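Club forum > Student projects > Sorting arm, board handling task

Tida
Posted 24 July 2022

Good evening to all. Our student team is preparing the arm for the board handling task. The arm must pick up a round motor driver board and put it in a tray. We have programmed a grip at the outer edge, but the edge has many notches and I am not sure which part is best. I would like to hear your opinions before we teach the positions.

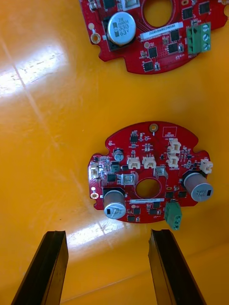
Reply 1
dusar_lab

I would not close on the big silver capacitors, even if they are the easiest thing to find. They stand up high and the solder joints will take all the force. Use the squarer parts at the sides.

Reply 2
Alemneh

I do not agree with dusar_lab about the sides. There are white connectors close to them, and one of them comes out at the right edge. If the fingers arrive a little too low, they push on the plastic. My proposal is to open the fingers inside the large centre hole and lift from there. We did it so in October with a plastic ring and it went well for 9 tries.

Reply 3
dusar_lab

A plastic ring has no parts on it. On this board there is a metal component at the rim of the hole, and chips not far away. Also the green terminal block makes one side heavier, so the board may turn when you lift it.

Reply 4
Doletti

Which speed do you use for the approach? We began with 400 mm/s and had to go down to 200 for the last part. Also, your yellow surface is very shiny. Our vision program took the white reflections for objects until we moved the lamp.

Reply 5
Tida

Thank you for the answers. The speed is now 200 everywhere. I will try both grips with 2 old boards and write the results in this thread. Alemneh, could you please send me the drawing of your fingers for the hole?

Reply 6
Alemneh

Yes, I will send it tonight. Please check the diameter first, ours was made for the ring.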